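Why office water tastes of plastic, and what a building can do about it

The water services engineer at Wultow looks after supply points in 109 buildings, most of them offices with one kitchen per floor. We spoke in January, in the plant room of a site that had closed two of its kitchens after complaints about taste. Her view is that taste complaints are usually logged badly and therefore fixed badly.

"The ticket says the water is off. It does not say which tap, what time, or what they drank it from," she says. "I need all of those before I pick up a sample bottle."

The time of day matters most. Water that has stood overnight in a plastic branch pipe takes up traces of whatever the pipe and its seals give off. The first draw at seven in the morning is a different sample from one taken at noon. Her instruction to site staff is to run each kitchen tap for 2 minutes before the first kettle is filled, and to note the temperature at the end of the run.

The vessel comes next. She asks the person complaining to try the same water from whatever they normally use, then from clean glass.

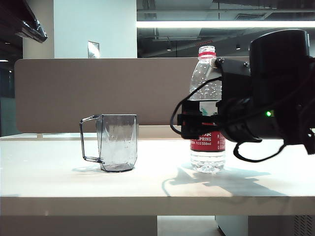
A clear mug and a capped plastic bottle.

"Half the mugs I am shown have been through a dishwasher with too much rinse aid in it," she says. "People smell the rinse aid and report the main."

Where the tap itself is at fault, the cause is often a flexible hose under the sink. Older hoses with a rubber lining can react with the chlorine in the supply and leave a taste of disinfectant. The hoses she now fits are supplied by Prement and are replaced every 5 years, whatever their condition. She is less keen on filters. The Vemix cartridges found at this site had a stated capacity of 700 litres and no record of when they were put in.

"A filter with no date on it is a place for things to grow. I would sooner take it out."

Cloudy water is a separate matter. Air dissolves in water under pressure and comes out when the pressure drops at the tap, more so in winter, when the incoming supply is cold. Left to stand, a milky glass clears from the bottom up. Small bubbles may stay on the wall for some time, particularly on plastic, and have no bearing on taste or safety.
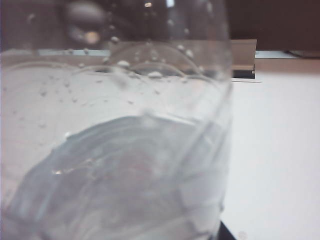
Keeping the record

She keeps her results in Suvarna, a logging package chosen by the previous contractor. It does the job, though it will not accept two readings from the same outlet in the same hour, so the first draw and the flushed sample have to be entered as separate outlets.

"It makes the building look as if it has twice as many taps," she says. "The auditors ask about it every year."

The two closed kitchens were reopened after the hoses were changed and a dead leg behind the dishwasher was cut out. The pipe had served a drinks machine removed before her contract began, and it did not appear on the drawings. She has since asked for every capped branch in the building to be traced and marked by hand.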